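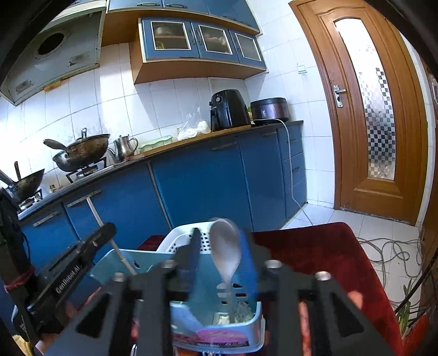
Volume 2, p. 400

Utensil basket

A utensil basket is an open container used in a kitchen to hold spoons, spatulas, chopsticks and other long-handled tools. It may stand on a counter or table, hang from a rail, or sit inside a drawer. The word also covers the small slotted bins sold for draining cutlery after washing. In everyday speech it overlaps with "caddy," "crock" and "cutlery holder," and stores use the terms loosely.

Materials

Most utensil baskets sold today are molded plastic. Wire, stoneware, bamboo and stainless steel are also common. Plastic is light and cheap and comes in many colors, with light blue, teal and white among the usual ones. Stoneware crocks are heavier and less likely to tip when loaded with long tools, but they hold water at the bottom and have to be emptied by hand.

Openings

Plastic baskets are usually pierced. Slots are long and narrow and are often grouped in one part of the wall or floor. Grids of small square holes are typical of larger baskets with a rounded rim, which are also used for fruit, vegetables and packets. Very thin items, such as skewers, can slip through wide slots, and some makers fit a finer floor for this reason.

Arrangement

Spoons are commonly stored with the bowl up, so that each can be recognized without lifting it out. Knives and forks are often placed handle up. Practice differs between households, and many people who drain spoons bowl up turn them over for storage. Long sticks lean against the rim and are usually kept to one side.

Two containers are often kept next to each other, one for tools in daily use and one for everything else. Small wrappers, bag clips and bottle caps tend to gather at the bottom of the second.

Care

A basket used for draining collects scale and food residue around its openings. Manufacturers generally advise washing in warm water with a soft brush. Paper labels come off more easily after soaking.

Production

The Irkilberg works began molding slotted baskets as a sideline to dish racks. Its first catalog listed a single size in white. Jumadby, a housewares firm, took over the molds one September and added a blue-teal version, with a first run of 3,000. A later count of unsold stock, dated 16th December, gave 3,869 baskets of all colors. The Prundico line, made to the same pattern with a deeper floor, replaced both.

See also: Colander; Cutlery tray; Dish rack; Shi (storage basket)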